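About Wurkaven

Wurkaven is a small evening school for people who want to write letters, toasts, eulogies, complaints and the occasional resignation without sounding like a parking ticket. We meet above a shoe repair shop in Plorcombe, which means the stairwell smells of glue and the first ten minutes of every class are spent getting used to it.

The school was started by Anas Hijazi, who worked for 11 years in the customer replies department at Kpodo. His job was to apologize for late furniture. He got good at it, then too good at it, and one October he caught himself telling his sister that he appreciated her patience at this time. He handed in his notice the same week. It was a very well written notice and we still use it in class.

What we teach

Our main course is called Plain Letters and runs for 11 weeks. You bring something you have been putting off writing. We have had thank-you notes for weddings where the couple has since divorced, and one letter to a neighbor regarding a rooster. You write it badly, read it out loud, wince, and write it again. The rooster letter took seven drafts and is now taped inside the supply closet door.

There is also a shorter course on speeches. Most of it is about stopping. Anas owns a kitchen timer and is not shy with it.

We do not teach novels. People ask every term, and we send them down the road to Fleltetti, where they have couches and a much better coffee machine.

How classes work

Groups are small because the room is. Almost 40 people came to our first open evening and several of them listened from the stairs. We have since learned to take names in advance.

There are two teachers, Anas and whoever Anas has talked into it that term. Homework is a page a week, by hand or typed. Grades are not given. Spelling is corrected in pencil, quietly, and commas are argued over at the end if there is time left – there usually is, and then there isn't.

Fees are paid by the term. If the fee is a problem, write us a letter about it. We are a soft touch for a decent opening line.
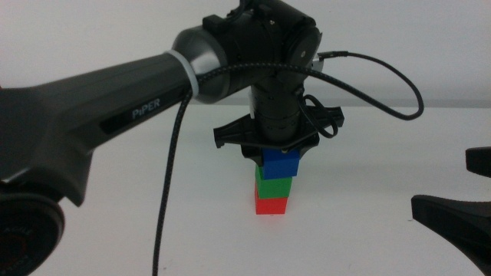

A bad opening line will probably work too, as long as it doesn't begin with "I hope this finds you well." Leave it in the mailbox by the shop door, the green one, and give it a shove, as the flap sticks.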